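4. Trying out the Brultby finger kit

Last updated: March

I'll start with the view we all ended up staring at for most of this study, from the wrist camera with the fingers open.

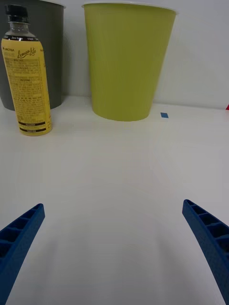
Figure 3. Wrist view of the blue ribbed fingers, open, with the bottle and the green cup at the back of the table.

4.1 What you get and how it held up

The kit comes as a pair of soft fingers, a mounting plate and a bag of screws, and Ohemaa had ours fitted in 20 minutes. I was a bit doubtful about the hollow ribs – they look as if they'd fold under anything heavier than a sponge – but I've come round to them! We ran 2430 grasps in all, 1161 of them on bottles and cups like those in Figure 3, and swapped the fingers once, after a rib split near the base. Lidum's own pair (see Section 3) went through seven swaps over the same set of tasks.

My main grumble is the width. Opened right out, the tips sit so far apart that closing on a thin pen takes ages, and Ekow ended up writing a half-open starting pose for the small things. The manual doesn't mention this, and I do wish it had.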